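Hand grippers for cloth: a home build, with doubts
Posted 2025-06-09

The Cordier plans promise a pair of hand-held grippers you can knock together in an afternoon. Mine took 10 evenings, and I'd ignore the bit where they say no tuning is needed.

1. Bolt the linkage bars up loosely, then tighten each pivot until the bar just stops wobbling. Any more and the jaws bind.

2. Fit the pads with the ribs facing in. The Vorkberg forum swears ribbed pads will hold any fabric. I have my doubts — try yours on thin cotton before you believe it.

3. Test over a bed. A workbench is too hard and forgives nothing when you push down. 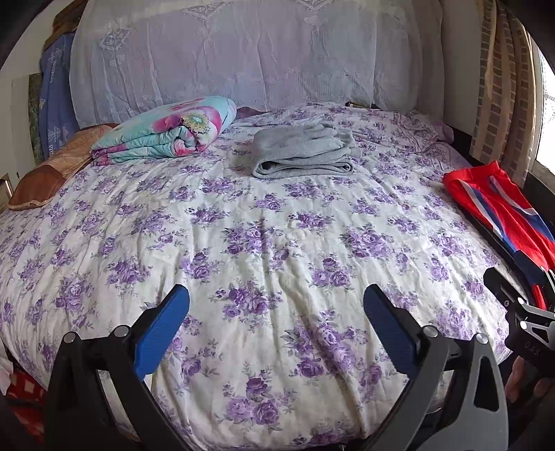 Open the jaws fully and check that both sides reach the same angle. If one lags, back its outer pivot off a quarter turn. Do this with both units, even if the second feels fine.

4. Start with something folded and thick. Sports trousers come later, as slippery cloth will show up every fault you have left.
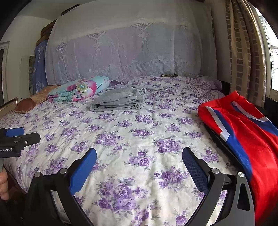 Close slowly, lift 30 mm, hold, and put it down again. Write down the misses too. The plans claim 1,079 cycles before the pads need changing, with no word on what was being picked up — I'd keep 2 spare sets in the drawer.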